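The Slow Work of Teaching a Robot to Clear a Counter

Flerum, 6 November 2020

The shift in the long room at Flerum begins with tape. Before any motor is switched on, the operator goes along the edge of the counter and presses down every corner that came loose during the night. After this she checks the light, wipes the tips of the gripper with a cloth and reads what the last person wrote in the notebook. Usually it is one line. "Left finger a bit stiff after lunch." "Too many lids this afternoon, do more plates."

I spent four days in this room in July and went back once in the fall. I had expected to write about machines. Most of my notes, when I read them again, are about people who move small objects from one place to another, with great patience, and then move them back.

The company Flerum took its name from the street, or the street took it from an older company; I was told both versions. It collects examples. Its customers build learning systems, and a learning system for a robot arm needs to be shown what to do, many times and in many slightly different ways. Text can be gathered from the web by the billion words. A robot picking up a lid cannot be gathered in this way, for the simple reason that until a short time ago hardly any robots were picking up lids. Somebody has to make each example by hand.

The method is easy to understand and hard to do well. The operator sits at a desk with a pair of handles. When she moves the handles, the arm moves. When she squeezes, the fingers close. Cameras record what the arm has in front of it, and the computer writes down the position of every joint. One try at one task is called an episode. A short one is over in 13 seconds. A difficult one, with a spoon that turns in the fingers, can go on for a few minutes and then be thrown away.

On my first day I was allowed to try. The task was to lift a piece of toy fruit and put it on a plate. I have done this kind of thing with my own hands since I was a small child, and I assumed this would help me. It did not. Through the handles I could not feel when the fingers touched, so I had to guess with my eyes, and my eyes were not as good as I believed. The fruit rolled away. I went after it too fast and pushed it farther. The operator next to me was polite and said that everybody chases the fruit on the first day.

New operators practice for seven days before any of their episodes are kept. In this time they learn to stop a little above an object before going down to it, and to make one movement where a beginner makes five small ones. They also learn to look bored, one of them told me. An operator who is excited makes jumpy data, and the system will copy the jumps as faithfully as it copies everything else.

This copying is the heart of the matter. The system has no opinion about which part of an example was the useful part. In the first months at Flerum, the operators had a habit of opening the fingers wide and closing them once before they started, the way a pianist might stretch the hands. It was only to check that the connection was alive. When the first trained model came back for testing, it did the same. It opened, closed, and then went to work. The engineers found this charming for one afternoon, and then they asked for the whole batch to be trimmed.

The customer in that case was Whitlock, a firm that wants to sell an arm for home kitchens, mainly to people who have trouble with their hands. Its engineers are careful about promises. They did not give me a year when such an arm could be bought, and they changed the subject when I asked about the price. What they talked about willingly was disorder.

A clean table is a poor teacher, they said. If a model has only met a cup on an empty surface, it will learn that cups live on empty surfaces. In a real kitchen the cup stands behind the bread, next to the mail, half under a towel. So each counter at Flerum is dressed before the session, a little like a stage, from shelves that hold more than 700 objects. There are toys among the groceries, and boxes lying on their sides, and things which do not belong in a kitchen at all. The operator follows a card that tells her the task but leaves the arrangement to her. Between episodes she changes something. She turns a plate, or she moves a jar to the other side.

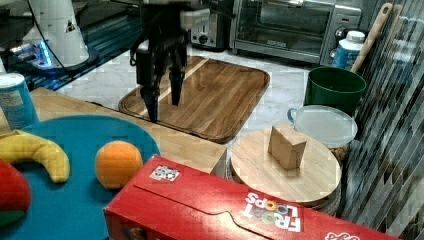
How does the system know which of the many objects it should care about? It learns this from the pairing of a short written instruction with the movement that follows, so that over many episodes the words "pick up the apple" become tied to the movements that end at an apple, and the other objects become things to go around.

The written instruction is a job of its own. At first the operators typed it themselves after each episode, and because they were tired, they all typed the same thing. Now the sentences come from a second group, in an office in Cernport, who watch the recordings and describe the task the way a person at home might ask for it. Some are very short. Some are almost rude. One annotator writes as if she was speaking to her grandmother, and the engineers at Whitlock have asked her to please continue.

The same office decides what is kept. I watched a reviewer there for most of a morning. She plays the recordings at double speed with a finger on the key, and she rejects an episode when the task was not finished, or when the arm bumped something hard, or when a hand came in to help. Clumsy episodes are a more delicate question. If an operator misses a grip, notices it and calmly tries again, the reviewer keeps it and gives it a mark, and these recordings are valued by the customer. A model which has only been shown perfect grips has no idea what to do after a bad one. It stands there, or it continues to carry nothing to the plate with full confidence. I saw a model do this in a test. It set down the nothing very gently.

To keep all this material in order, Flerum uses a program called Jenia, written in the house by two engineers who apologized to me several times for how it looks. Jenia stores each episode with its sentence, its marks and the state of the arm. It also shows what is missing. On the day I visited in the fall there was a long orange bar on the screen, which meant that nearly all the examples with containers had been made with the container on the right. No one had asked for this. The right side was more comfortable to reach, and the operators had drifted there together without talking about it. For the rest of the week the cards said "left" in thick letters.

I asked several people whether the work will disappear when the systems become good. The answers were different from what I expected. One engineer said that it will only move, from kitchens to laundry, from laundry to workshops. An operator who came from a bakery said she would not miss the chair, but she would miss the moment when a model does a task in her style. She claims she can recognize it. There is a small turn of the wrist that she makes before she lets go of a thing, and she has seen the arm make it with no one at the handles.

The arithmetic of the work stays uncomfortable. A good shift with two operators fills only a small corner of what a customer orders, and each new kind of lid opens the question again. Some laboratories hope that simulated kitchens will take over the larger part. The engineers at Flerum use simulation too, but soft things and grainy things still behave badly there, and a simulated counter tends to be tidy in a way that shows who built it.

At the end of the shift the operator brings the arm back to its resting position and puts the objects on the shelves, where each one has a label with its place. Then she writes her line for the next person. On my last evening it was about a spatula that had begun to slip, and whether somebody could please order a second one with the same handle.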